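3.2 Counting what the regiments had left

I started this part of the project thinking the returns would be easy. Each battalion in the Wogan garrison sent its strength up to brigade once a month, and I figured I could line the sheets up and read off the losses. Well, no. The clerks at Irnum counted men on the sick list as present, and the clerks at Wogan didn't, so a battalion that changed stations in June seems to lose a whole company overnight.

I ended up going back to the ration books, which I trust a good deal more -- a quartermaster who feeds 600 men knows it. For the 64 weeks I could cover, the two sets of papers disagree in 19, and most of those fall right after a move. 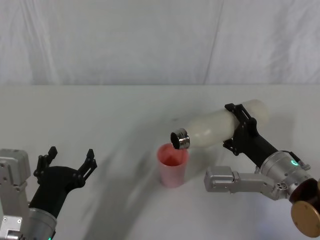 Figure 4. White bottle with a metallic neck ring, tilted downward over a white tabletop.

3.3 The Grornia road

Supply is where I changed my mind the most. Older accounts of the campaign blame the mud for the slow march to Grornia, and I repeated that myself in an earlier paper. The wagon logs tell a duller story. Teams were waiting at the Urard depot for fodder, sometimes for days, while the road ahead was open and other units were using it just fine.

I can't say who held the fodder back. The depot's outgoing letters are missing for the whole spring, and the replies kept at brigade only make sense if you already know the questions. My best guess is that Urard was saving stock for the cavalry, who got their share every Saturday whether they had marched or not.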